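Home Publications Events People Contact

4.2 What an open day can and cannot show: the Endholm visit

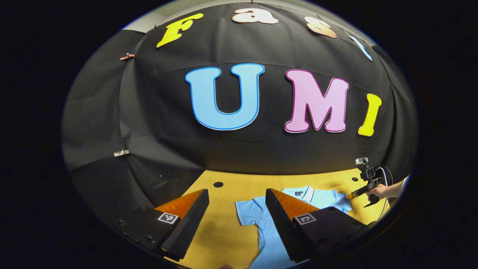
Figure 3. The shirt table at Endholm: a light blue polo shirt between two hand-held grippers.

Of the sites covered in this study, Endholm was the one most used to guests. It opens its workshop every November, and the program for the day had five stations. We spent most of our time at the shirt table, for two reasons. Cloth is hard to handle, so a good result there would mean something. It was also the station the hosts talked about most, and our question throughout this paper is how far the talk at a public demonstration can be trusted as evidence.

Hand-held grippers were the main item at this station (Figure 3). The hosts presented them as a cheap way to gather examples of how people handle clothes, which a robot arm would later learn from. A visitor could take a turn if they signed the sheet by the door. Cristóvão Amaral of Paiva, who led the tour, told our group that 155 people had tried the grippers at the previous open day and that most had "picked it up in a minute or two." We asked how that had been measured. It had not been measured; it was his impression from standing next to the table. We believe that it was his impression. We don't think it should have been on the wall poster, where it appeared as a finding.

The poster gave two further figures. It reported 3,838 recorded handling attempts across all garments, of which 1,334 were described as "clean." We spent some time trying to learn what a clean attempt was. One host said it meant the garment ended up folded. Another said it meant the recording had no gaps and could be used for training, whatever happened to the garment. These are very different claims. Under the first reading, close to two thirds of the attempts failed at the task, and under the second we know nothing at all about the folding. The written handout used the word four times and did not define it.

We also asked who had made the recordings. According to the handout, 121 sessions were run by staff from Cluveo, the firm that supplies the station, and the rest by "guests and partners." No split of the attempts between these groups was available. A staff member who has folded the same few shirts for weeks is a poor stand-in for a new user, and a pooled number hides that. Mr. Amaral agreed when we raised it and said a breakdown could be sent. It had not reached us when this section was written.

Then there is the matter of which clothes were offered. The program listed polo shirts, T-shirts and hand towels. We asked to bring a garment of our own, a lined rain jacket with a stiff zipper, and were told politely that the schedule did not allow it. That may well be true, as the groups were moving through every twenty minutes. Still, at Cireck (Section 4.1) the same jacket was accepted without fuss, the attempt went badly, and we came away knowing more about that system than we learned at Endholm in a whole afternoon.

None of this shows that the method is unsound. Collecting examples by hand has plain advantages over driving an arm remotely, and the people at the table were open about the parts they had worked on themselves. Our complaint is with the step from there to the sentence that closed the guided tour, that the shirt problem was "more or less solved." A person holding a gripper brings a person's eyes and a good deal of practice with laundry. Success by that person tells us the fingers can do the job in skilled hands. It says little about what a trained arm would do with the same shirt, and no arm was scheduled to fold one during our visit. When we asked to see such a run, we were pointed to a video on the Cluveo stand, sped up, with no count of the takes.

For the coding scheme in Table 2 we therefore entered Endholm as "human operation demonstrated, autonomous operation claimed." Two of the authors first wanted to code it one level higher on the strength of the video. After discussion the lower code was kept, and the same rule was then applied to the video material from Paiva's other site.

3 comments | 12 shares

Previous section | Next section | Back to contents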